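About Isine

Isine supplies table settings and serving surfaces to canteens, guest houses and residential kitchens. The company was formed by the merger of two older businesses: Rerholm, which made trays, and Mateos, which wove table textiles. Both names are still used as product lines.

What we supply

The Rerholm line covers serving trays with a raised rim. The Mateos line covers striped placemats and runners. White tableware is bought in and checked at our own bench before it is packed with an order. The current catalog lists 796 articles. Minimum order is 50 pieces per article, or 200 for runners cut to a customer's length.

How a setting is worked out

Each setting is laid out at full size before it is quoted. A sheet of white paper goes down first and is squared to one side of the work area. Stripe direction, plate position and clearance at the rim are then settled with the pieces in place and entered on the order sheet.

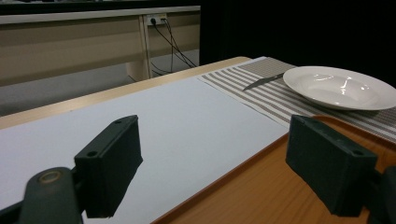 White paper beside an orange-brown wood-grain surface.

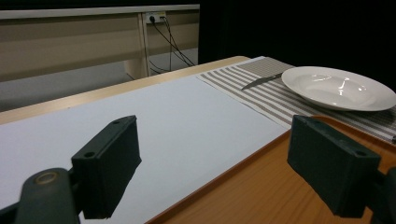

Mosar, a customer since the merger, wrote that the paper layouts had cut their reorders, but that placemat widths ought to be printed on the order sheet next to the tray widths, as staff were measuring them again on delivery. They also asked for the rim height to be given separately from the overall height of the tray.

Both changes were made in the order sheet dated 23 Jul 2021. Tray dimensions are now given inside and outside the rim. Textile dimensions are given before and after first wash.

Samples and returns

Samples are sent on request, 2 per article, and are charged if not returned. Textiles that have been washed cannot be taken back. Trays are accepted if the finish is unmarked. The sample store closes for stocktaking in September, and requests received during that time are held in order of arrival.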